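Getting plates from the sink into the dishwasher

Posted 9 October 2026 by Mairéad Flanagan

Plates are the easiest thing to load and the thing most often loaded badly. If yours come out with a grey film or a line of dried sauce near the rim, check how they went in before you buy a different tablet.

What you need

A sink with a rack in it, a rubber scraper or an old spatula, and the dishwasher next to it or close by. I use a Brilonon scraper, but any soft edge will do.

Step 1. Scrape

Scrape everything solid into the food bin. Rice and bits of onion skin are the worst, as they travel to the filter and stay there. Bones and olive stones need to be picked out by hand.

Step 2. Stand the plates in the sink

Don't pile dirty plates flat on top of each other. The underside of each one picks up whatever is on the plate below, and then you have two dirty faces to deal with. Lean them on a rack in the basin with the eating side towards you. 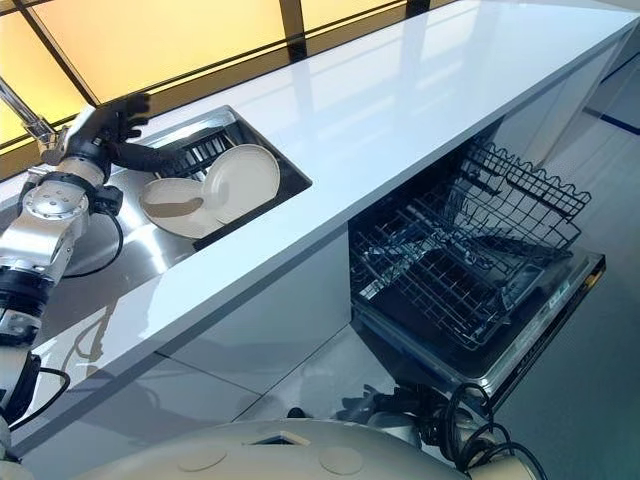

Willy Dierckx wrote in to say he gave up on a rack in the sink because his basin is too shallow, and he now leans plates against an upturned colander. It does the same job, he says, and he already owned the colander.

A colander is fine if it doesn't slide. Put a folded cloth under it if it does.

Step 3. Rinse, or don't

Most plates don't need rinsing if you run the machine the same evening. Egg, porridge and mashed potato are the exceptions. Give those a short rinse in cold water — hot water sets egg on the plate.

Step 4. Check the back

Tip the plate up and look at the underside before it leaves the sink. There is a ring at the base of most plates that holds grease, and a quick wipe with the scraper deals with it. Use both hands for anything big or heavy.

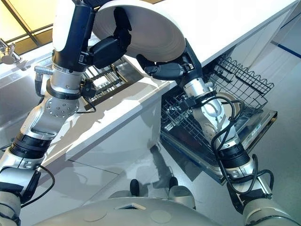
Doesn't the machine clean the backs anyway? asked Nilmini Wijesinghe. I've never looked at the underside of a plate in my life and mine come out all right.

It mostly does. The trouble comes when the plates are close together and the water can't get between them, so a plate with a greasy back marks the front of its neighbour.

Step 5. Load

Pull the rack right out before you start. Hold the plate by its edge, lower it between the tines and let go only when it stands by itself. Leave a clear gap between plates. If two are touching, move one along.
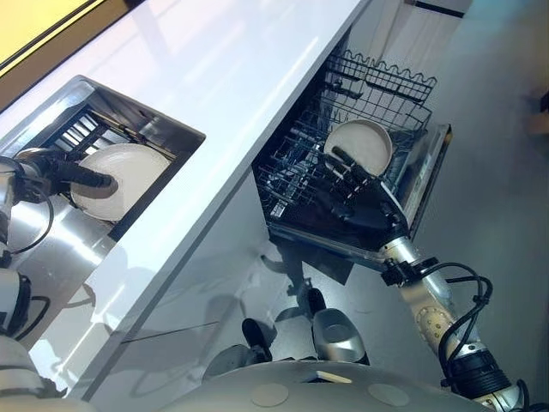
Small plates can go in the upper rack if there is height for them, and this frees the lower one for dinner plates and pans. Spin the spray arm with a finger before you close the door. If it catches on a rim, shift that plate.

Gold rims and hand-painted plates stay out of the machine. Wash those in the sink and dry them straight away.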